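Security deposit deductions for "general cleaning" after a five-year tenancy
Posted in: Renting and Leases

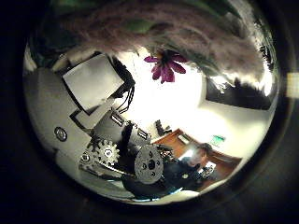
I am seeking guidance on the return of a security deposit. My household rented a two-bedroom unit at the Sikora complex for 5 years. The deposit was $1,960. We vacated in March, and the management company, Munen, has since returned the deposit less $225. The statement lists the deduction as "general cleaning and touch-up" and provides no further detail. No receipts were enclosed.

The unit was vacuumed and all fixtures were wiped down before we left. The walls had small nail holes and some fading near the windows. The lease states only that the premises must be returned "in good condition, ordinary wear excepted." I would like to know whether the deduction can be disputed, and what form the dispute should take.

Posted by tenant_unit_c

Reply from Gusent Housing Desk

The rules on deposits are set by state law, and you should first consult the statute that applies where the property is located. In many states a landlord may not charge for ordinary wear. Small nail holes and faded paint are often treated as ordinary wear, particularly after a long tenancy. Cleaning may usually be charged only to the extent needed to return the unit to the condition in which it was received.

We suggest that you write to the management company and request an itemized statement with copies of receipts. Your letter should give the address of the unit, the dates of the tenancy, the amount withheld and a date by which you expect an answer. Send it by certified mail and keep a copy. If you completed a move-in checklist, enclose a copy of that as well — it is often the most useful paper a former tenant has.

Should the company decline to respond, small claims court remains available. Filing fees vary by county and may be recoverable if you prevail.

Reply from larkmoor

I had a similar matter with a different company and wrote one letter. They refunded half. I accepted it.

Reply from Tutico Tenant Line

One point should be added to the first reply. Some states require an itemized statement only when the deduction exceeds a set amount, and others require it in every case. Please confirm this before you cite a rule in your letter. Check also whether you cashed a check marked "payment in full," as this can complicate a later claim in some places. The deadline for returning a deposit differs by state, and a landlord who misses it may lose the right to withhold any part of the money.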